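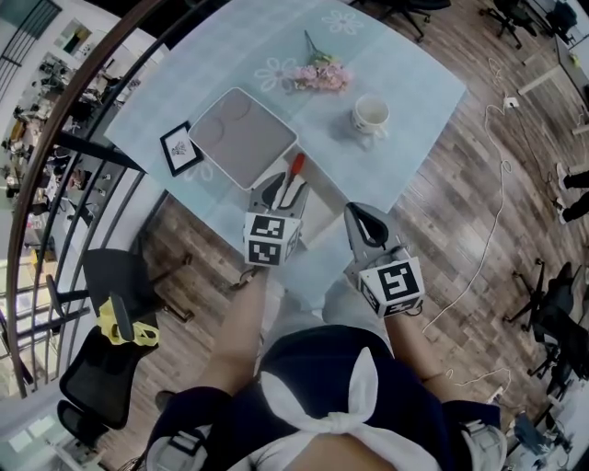

Gisdale tray fault

The Gisdale tray fault (also the tray incident, and in the company's own paperwork Event 4) was a failure in a table-tidying robot developed by Grineo, a small automation firm in Lorham. The robot, a two-armed machine sold under the name Petkov, had been trained on recordings of people doing household table work with hand-held grippers. During a trial at the Gisdale assisted living center one October, it pushed a tray, a cup and a screwdriver off a table while reporting that the job was going well. The screwdriver landed near the foot of a resident. There were no injuries. The fault is mostly remembered for its cause, which was a mistake in how marker cubes were labeled, and for the length of time the robot kept tidying after there was nothing left to tidy.

Background

Grineo began work on Petkov after an earlier product, a window-cleaning arm, was withdrawn for reasons the company described as "window-related." Petkov was meant to clear and reset small tables: put cups back on saucers, square up trays, return stray tools to a box. Its control software was learned from demonstrations. A person wore a harness with a camera and worked at a table using two grippers, each with a cube of black-and-white fiducial markers on top. Software read the patterns on the cubes to work out where each gripper was and how it was turned, and the recorded paths became training material for the arms.

The method is cheap and fairly quick. It depends on the software knowing which cube is on which gripper and exactly how the cube sits on it. Grineo's training set held 2,768 demonstrations at the time of the Gisdale trial, recorded in an office in Lorham on tables dressed with cloths, cups, frames and artificial flowers. The flowers were included after a early tester complained that the tables looked like a bank.

The event

Petkov had been at Gisdale for 5 days and had cleared its tables without trouble, apart from a tendency to return sugar packets to people who had just put them down. Shortly after 3 p.m. it was sent to a square table in the day room where a staff member had been fixing a loose chair arm and had left a screwdriver beside a tray. The robot reached for the screwdriver with its left arm, closed its fingers a little to one side of the handle, and reported a successful grasp. It then carried nothing to the tool box and let go of it with care.

On its second try it came in lower and caught the rim of the tray. The tray slid into the cup, and all three objects went over the far edge. A force limit should have stopped the arm at this point. It did not, as the limit had been set for collisions with people and walls, and a tray on a smooth cloth pushes back about as hard as a sleeve.

The robot went on working the bare table for nearly 4 minutes. Staff first took this for thoroughness. The emergency stop was pressed by a resident, who later asked whether she had broken it.

Cause

The investigation was led by Celeste Sosa, then Grineo's head of testing. The first theory was a worn finger joint, and both hands were taken apart and put back together, which used up a week and cleared the joints of all suspicion. The second theory was glare from the table top. Blinds were bought.

The actual cause was found by Bohumila Hájek, a contractor hired to clean up the demonstration files. She noticed that in 269 of the recordings the left gripper's path seemed to pass through the table. Before those sessions, the cube on the left gripper had been removed for cleaning and put back a quarter turn from its earlier position. The software still assumed the old mounting. Every left-hand motion in the batch was therefore recorded with the fingertips shifted sideways and tilted down.

On its own this might have been averaged away by the good recordings. The bad batch, however, was also the only batch in which the left hand picked up a screwdriver. Petkov had learned cups and trays from sound material and screwdrivers entirely from the faulty kind. It performed the error faithfully.

A second fault explained the robot's good opinion of itself. Success was judged by whether the fingers had closed and the arm had reached the drop-off point. No check was made on whether anything was between the fingers. Under this rule an empty hand was the most reliable performer in the building, and the summary sent to Lorham that evening rated the afternoon as the best of the trial.

Response

Grineo stopped the trial the same day. The 269 recordings were pulled. A proposal to correct them by calculation was dropped when it was found that the cube had been turned again partway through, possibly by someone who thought it looked crooked.

The company made several changes before the robot went back into use. The cube mounts were given an off-center peg so that they fit only one way. Each recording session now opens with a calibration step in which both grippers touch the same fixed point, and the files are rejected if the two disagree. The fingers were fitted with a grip sensor, and the arms stop if an object moves that the robot has not reported picking up. Screwdrivers were put on a list of things Petkov will not touch, along with knives, lit candles and, at Gisdale's request, dentures.

The emergency stop was also made larger.

Reception

Within the company the event led to a long argument over whether it counted as a safety failure or a data failure, the two being handled by different departments with different forms. It was filed as both, and neither form had a space for the other's number. Sosa's report took the view that a falling screwdriver does not care. Her main criticism was aimed at the force limit, which had been tested only against objects that stay where they are.

Hájek's finding is sometimes cited as an argument for looking at recordings by eye before training on them. Grineo adopted the practice for a time. It was later reduced to a sample, and the sample was later reduced.

The Gisdale trial resumed the following spring with a different table. The cup survived the original fall and remained in use in the day room. The tray did not, and its replacement was billed to Grineo under "consumables."

See also

Fiducial marker
Learning from demonstration
Emergency stop
Grineo window arm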